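4.2 Plate size and the second helping

We turn now to the part of the study that gave us the most trouble and, I think it is fair to say, the most pleasure. Readers who have followed us through Section 3 will remember that the Clelldale households kept a meal diary for the whole of November, and that they wrote down what was served as well as what went back to the kitchen. What we had not asked them to do was to tell us what they felt about their plates. They told us anyway. The margins of the diaries are full of plates: plates from a grandmother, plates bought in a hurry after a move, plates that are too big for the cupboard and so live on the counter and get used for everything.

After removing the entries with no time of day we were left with 1,916 meals eaten at home by at least two people sitting down together. We sorted these by the kind of plate the household said it used most often, taking the household's own word for what counted as large or small. Shona Carnegie, who did most of the coding, argued early on for measuring every plate with a tape, and in a later round we would very much like to do so. For the present paper the family's own sense of its plates seemed closer to the thing we were after, which was how people judge a portion when they are hungry and talking and somebody is asking for the salt.

The pattern was gentler than the older writing on the subject had led us to expect. Households that described their plates as large did serve more at the first helping, but they went back for a second one less often, and by the end of the meal the two groups had drifted most of the way back together. We would not want to lean on this too hard. A diary is a diary, and a tired parent filling it in after the dishes will round things off in whatever direction feels kind. Still, the drift showed up in the early part of the month and again in the later part, and it showed up in families with small children as well as in those without.

Fruit and other small sweet things behaved differently, and it took us a while to see it. In the majority of homes fruit did not go on the main plate at all. It arrived in a bowl of its own, either at the side from the beginning or brought out once the main plates were pushed back, and the diaries hardly ever mention anybody judging how much of it to take. One mother wrote that her sons "would eat a hundred strawberries if the bowl let them," and several other entries say much the same thing in plainer terms. The bowl sets the limit, it seems, and when the bowl is small the limit is small, and there is very little grumbling about it.
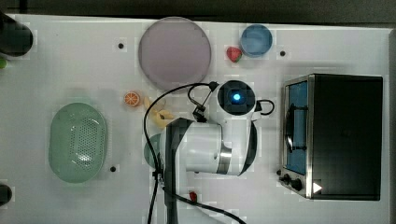
Figure 4. Large plate, small bowl and a toy strawberry on a white tabletop.

We were curious whether this held when the bowl was shared. Solène Poulain went back to 25 of the households and sat with them through a long conversation about who reaches first, who waits, and who quietly leaves the last piece for someone else. Her notes are a delight to read and we hope to publish them separately. For our purposes the main thing she learned is that a shared bowl slows people down. In 16 of those homes at least one person described holding back from the last of the fruit, and the reasons given were mostly about manners, though one grandfather said he simply did not care for strawberries and was glad of the credit.

There is an older line of work, beginning for us with the Tichý papers and carried on by the Ollness group, that treats the edge of the plate as the important thing: a wide rim makes the food look smaller, a thin one makes it look larger, and the eater adjusts without noticing. Our diaries cannot speak to rims directly. What we can say is that people in Clelldale remember their plates by color, by chips, and by who gave them, and that the word "rim" turns up hardly at all. This may only mean that the effect does its work out of sight, as its authors have always said it would. It may also mean that at home, with plates a person has eaten from for years, the eye has long since learned what a full one looks like - something a visitor to a laboratory, handed a strange plate, has had no chance to do.

We take up that question of familiarity in Section 4.3, where the households that replaced their plates partway through the month are considered on their own.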